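Selling the Family Firm, handout 2
R. Gashaw

Read the Torka case before February. It runs 30 pages and the owner changes his mind on most of them.
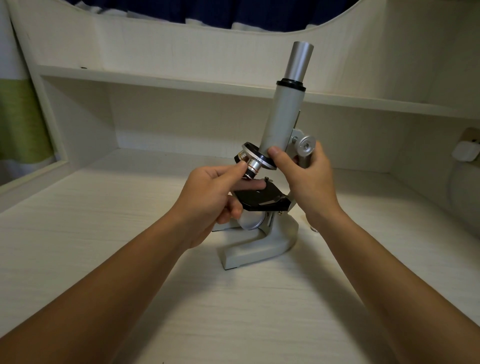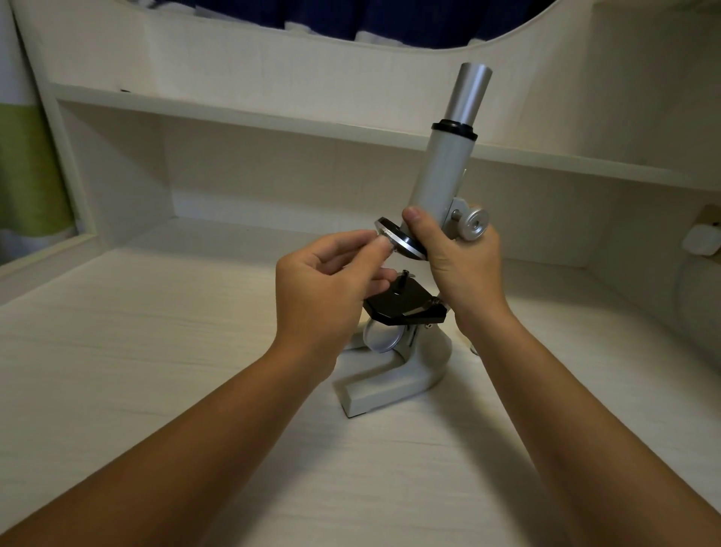 Both pictures: hands on the nosepiece end of a light gray microscope.

Terms to know
Earn-out: the part of the price you get later, if you and the buyer are still speaking.
Goodwill: what Donnie Forsyth thought his name was worth. Prollum offered less.

Problem set: questions 1 to 3.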